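**Call for participants: household robot buying panel, Vevelside**

Katura is planning which home robots to buy for the supported flats at Vevelside and Rumholm, and we want people who will live or work alongside them to help set the budget. We need 36 participants for the January sessions. You don't need a technical background.

Before any money is spent on machines, each job is run in simulation, with a two-armed robot working in rendered rooms. Panel members look at the tasks, say which are worth paying for and help us rank the equipment list. Bathroom work, with the arms down at floor level beside the tub, is first up.

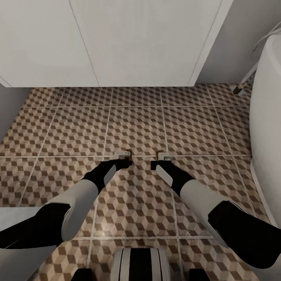 ### Equipment and budget

The panel will look at three lines – arms, grippers and spares. Grippers take up more time than people expect. The quotes we hold for a replacement pair run from £179 to £1,117, and we would like a view on whether the dearer ones earn their place in the second year. The spares line is capped at £1,734 per flat.
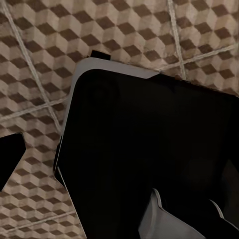

Mercy Mushi thinks the spares line is too low and would sooner buy one robot fewer than wait on parts. Thắng Khương, who runs the sessions, has put her point on the agenda for the first meeting.

Later sessions cover pest control and bedroom jobs, including the handling of small items such as mousetraps on furniture tops.
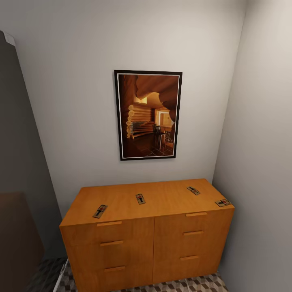 *Simulated household task: four mousetraps on a six-drawer dresser.*

Sessions last two hours, on Sunday afternoons at the Hung building. Travel is paid. To apply, send a few lines about yourself to Thắng Khương at Katura – and tell us if you need step-free access.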